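Boards > Manipulation > Learning from demonstration > Hand-held vs teleop, our numbers

Hand-held vs teleop, our numbers (long, sorry)

bisska_mat
September 19, 2020
Right, I promised in the other thread that I'd post this once we'd finished the evals, so I'm posting it. For anyone new, I'm Matvii Lytvynenko and I work on two-arm tidying at Bassey. The task is dull on purpose: pick a thing up off the board, put it in the long bin, one hand free to steady the bin if it wants to wander.

We had two lots of demonstrations. 300 were done the old way, driving the arms with the leader rig. 800 were done with the hand-held grippers, just a person at the table picking things up. Same policy, same training settings, and every test run done on the real arms. Each policy got 146 trials.

The hand-held one won, and by more than I'd have guessed. It was loads better on flat objects, a bit better on boxes, and level on anything soft. Flat things were where the teleop data always looked miserable, because people driving the arms would poke at a phone for ages before they got a jaw under it. With the gripper in your hand you just sort of do it.

Happy to answer questions, I'm stuck in the lab all week anyway.

parallax_pete
Nice work, but come on, 800 against 300? You've shown that more data beats less data. What happens when you cut the hand-held set down to 300?

bisska_mat
Fair! We did run that, I should have put it in the first post. At 300 each the hand-held policy is still ahead on flat objects, slightly behind on boxes, and the soft stuff is a coin toss. So part of the gap is just size, yes. My argument is that you get the size for free. The 800 took us less time to record than the 300 did.

sul_yeoh
I'm going to be the awkward one again. Time at the table isn't the whole cost. We tried much the same thing on the Nultance project and spent most of February throwing demos away. People's wrists do things our arms simply can't. We recorded 1,123 and I wouldn't like to say in public how many survived the reachability check. How many did you bin, Matvii?

bisska_mat
Hello Sulastri, thought you might turn up :) The 800 is after filtering. I haven't got the before number to hand and I don't want to make one up, but it was a good bit higher. I'll dig it out. What helped us was keeping everything low and close on the board and asking people to keep their elbows in, which they hated.

sul_yeoh
Then I'd want the before number in the write-up, next to the hours. Otherwise someone's manager reads "less time" and sells the leader arms. (Mine would. He's got form.)

grubscrew
Siding with Sulastri on the write-up but with Matvii on the method. We've had Trorovex arms for two years and the teleop lag makes everybody timid. You end up with a policy that hovers. Ours used to stop just above the object and have a think. Hand-held demos don't have that in them, so the robot doesn't learn it.

parallax_pete
Isn't hovering sometimes what you want, though? If a person slaps a gripper down on a phone at full human speed, the arm is going to try the same and you'll be buying phones.

grubscrew
We slow it down at playback. Never lost a phone. Lost a mug.

bisska_mat
Same here, replay is slowed and there's a force limit on top. Pete, on the hovering, I think a short pause is fine and a long one is just the operator being unsure, but I can't prove that from these trials. It'd make a decent follow-up if you fancy it.

sul_yeoh
Can you say how the phone ones are set up? Face up or face down, and where's the bin? We could never get a clean grasp starting from the middle of the phone.

bisska_mat
Both ways up, and the bin goes lengthwise on the left half of the board. We don't start from the middle either, we go in over one end. Face-down phone, right gripper coming in at the camera end:
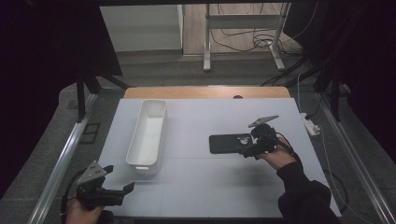

Reader comments (3)

tinsnips: Bookmarked. Did anyone try swapping which hand does the pick?

olu_k: Would love the before-filtering count when you find it. We're deciding between the two methods this term.

wobblyjoint: "Lost a mug" has cheered me up no end.

Related threads

Reachability checks before or after training?
Leader arm lag, what's normal?
Getting thin objects off a flat surface
Nultance project: notes on wrist limits
How slow is too slow at playback?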